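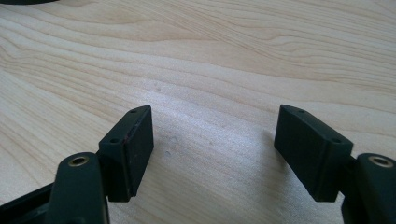

Marta Mykhailiuk wrote to us that her kitchen table makes a cracking noise at night, and she wanted to know if the wood is still alive.

Dear Marta, no, the wood in a table is not alive. It does not grow and it does not drink. But it can still move a little, and when it moves it can make a noise.

What is wood made of?

A tree is built from very many small tubes, much thinner than your hair. When the tree is standing in the forest, these tubes are useful for carrying water from the roots up to the leaves. They also make the trunk strong. After the tree is cut down, most of the water goes out, but the tubes stay.

Why do boards have lines?

In places with a cold winter, a tree grows quickly in spring and slowly in late summer. The spring wood is often lighter and the summer wood is darker. One light part and one dark part together make one ring, and one ring is one year. At the Odach sawmill there is a slice of an oak with 85 rings, and children are allowed to touch it. When a trunk is cut along its length, the rings become long lines on the board. We call this pattern the grain.

Why does it crack at night?

Wood takes in water from damp air and gives it back when the air is dry. With more water the board becomes wider, and with less water it becomes narrower. Its length changes only very little. A wide table top can change by a few millimetres between summer and winter. In the evening, when the heating goes off, the air in the room changes too. If one board is held tightly by a screw or by glue, it pushes or pulls until it slips a tiny bit. Then you hear: crack!

Try it at home

Ask an adult for two thin pieces of the same wood. Measure how wide they are and write it down. Put one in a bowl of water and leave the other on a shelf. After one day, measure both again. Do not use your grandmother's chopping board for this, please.

New words
Sawmill: a place where trunks are cut into boards.
Grain: the pattern of lines in wood.
Damp: a little wet.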